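Tyyne Pelkonen
Spent most of January sealing stone counters in rental units, so a thread on what I wrote down. Marble mostly, some limestone.

Tyyne Pelkonen
Marble is calcium carbonate. A sealer does nothing about acid. Lemon juice, vinegar and wine will etch it sealed or unsealed. What a penetrating sealer does is slow down how fast oil and water get into the pores. Two different problems, and owners mix them up constantly.

Tyyne Pelkonen
Test before you buy anything. Put a spoonful of water on the stone near the sink and another near the stove. Wait 5 minutes, wipe, look from a low angle. If there is a dark patch, the stone is taking water. Near the stove is usually worse than near the sink, in my units anyway.

Tyyne Pelkonen
Cleaning matters more than the product. Old soap film blocks the pores and the sealer cures on top of it as a haze. I use acetone on a white cloth, windows open, pilot lights off. Then the stone sits overnight. Grirberg building has bad airflow so I gave those two days.

Tyyne Pelkonen
Products: Brornico solvent-based on the honed tops, Juntunen water-based on the polished ones. The Brornico smells for longer. The Juntunen wants a second coat while the first is still damp, and the label puts this in very small type on the back.

Tyyne Pelkonen
Coverage on the can is for dense stone. I had about 350 square feet across all the units and ran short on the last honed top. Honed takes more. Order extra.

Tyyne Pelkonen
Wipe off the excess before it dries. All of it. If it goes tacky, put on a little fresh sealer, let it soften the residue, then wipe again. Do not scrape. I scraped one in my first year and it still shows in afternoon light.

Tyyne Pelkonen
White marble with gray veining hides water marks better than plain white. It does not hide etching - those dull spots show up on anything polished.
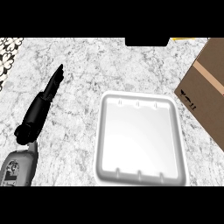
Tyyne Pelkonen
How long before the counter can be used after sealing?
Light use after 4 hours, oil and standing water after 96. I tell tenants the second number only.

Tyyne Pelkonen
I log each top in Roster with the product, number of coats and the water test result. Next test is in the summer. Limestone gets its own thread once I have finished the windowsills.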